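The Long Way Around the Dinner Table

My grandmother kept a sourdough starter in a crock behind the kitchen door, and for most of my childhood I believed it was a pet. It had a name (Dagdag, after a word my grandfather used whenever he wanted a little more of something), it had feeding times, and it went with us in the back seat, belted in, the summer we rented the house out on the Stukham road. So when I heard that a bakery two towns over was holding an evening bread club for people who had never baked so much as a biscuit, I was on the phone before I'd finished my coffee.

Lomonia is the bakery, and Maribeth Macaraeg is the baker. She opened it in what used to be a shoe repair shop, and if you stand near the back wall on a damp day you can still catch a bit of polish in the air under all that toasted flour. The club meets at 7 p.m., after the last loaves have sold, and there are 8 stools, so that's how many people get in. Getting one of those stools took me until June, and I will admit I called more than once to ask whether anyone had come down with something.

The first thing Maribeth does is take away your measuring cups. She weighs everything, even the water, and she won't be talked out of it. "A cup of flour is whatever mood you were in when you scooped it," she told us, and then had each of us scoop one and put it on the scale to see for ourselves. Mine was the heaviest by a good margin. I have always been generous with flour, and with butter too, if we're being open with each other.

Her basic dough uses 700 grams of water to a kilo of bread flour, and she likes to let it sit for a while before the salt goes in. Then come the folds, 4 of them, spaced out over the evening, and in between you wait. I had worried about the waiting, but it's really the heart of the thing. Somebody brings cheese, somebody brings a jar of pickled beans from the garden, and before long you know all about a stranger's daughter's wedding and have opinions on the seating chart. The man on the stool next to mine had driven over from Bevano, a good hour each way, and he said the drive home with a warm loaf on the passenger seat was the best part of his month.

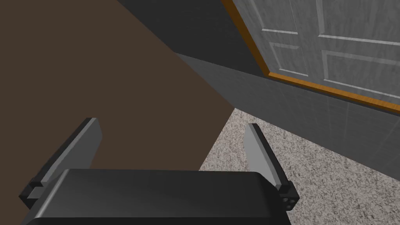
A gripper's two fingers, computer rendering.

Maribeth writes every loaf she bakes with the club in a green ledger by the register, and the night I was there she had reached 3,689. Beside some of the numbers there's a note, "too dark, delicious" or "forgot salt, fed the chickens," and she let me page back through it while my own dough was resting under its towel. I looked for a while at the early entries, where the handwriting is bigger and there are a great many chickens.

My loaf came out lopsided, with a split down one side like a badly parted haircut, and I ate the heel of it standing up in the parking lot. There's a jar of her starter in my refrigerator now. My husband wanted to know what we were calling it, and I told him it already had a name.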